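Search the community Search

Kitchen task benchmarks: what counts as a clean pick from a fridge shelf?

posted in Simulation & Test Practice by Upadhyay
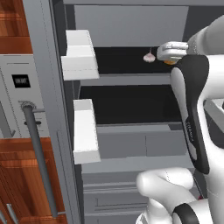 I'm writing the pass/fail rules for our simulated kitchen tasks and can't get the team to agree on refrigerator picks. The arm has to take one named item off a shelf and leave everything else alone. Our draft says the run fails if the gripper or arm touches any other item, the shelf, the door or the door bins. Half of us think that is too strict, as people brush against things in a fridge all the time. The other half say that once you allow some contact you have to say how much, and then the arguing never stops.

We run 40 trials per policy. Is there an accepted rule for this, or does everyone write their own? Also, does the door have to be closed at the end for the run to count?

3 comments

Renato Soriano

Mostly everyone writes their own, so the main thing is to write it down before the runs and not change it after. What we use:

Split contact into two kinds. Contact with the fixture (shelf, bins, door, liner) gets logged but doesn't fail the run unless it goes over a force limit you set in advance. Contact with another item fails the run only if that item has moved past a set distance or fallen over by the end. Garlic and other round produce will roll from very little, so check the resting pose after everything settles - not at the moment the gripper opens.

Report both numbers. We had a policy in February that passed 55 percent on the loose rule and far fewer on the strict one, and the gap was more useful to us than either score.

For the door, make it a separate task. If you bundle it in, a failed close hides a good pick.

One more thing. Fix the start state. Door angle, item positions and arm base pose should come from a seed list that goes out with the results. If someone can't rerun trial 3 and get the same layout, the rule doesn't matter much.

2 comments

Vuralari

strict is better imo. if it touches the door it fails. a real door costs money

Grirbridge

I agree with most of what Renato wrote but would be careful with force limits in simulation. Contact forces depend on the solver and the time step, and a limit that makes sense in one setup can be meaningless in another. We gave up on it and use penetration depth plus how long the contact lasts. It isn't perfect either. Whichever you choose, put the time step and solver settings in the report.

Also don't let a simulated pass stand in for a safety check on hardware. Those are different documents with different people signing them, and we keep them in separate folders for that reason.

Was this helpful? 2 Share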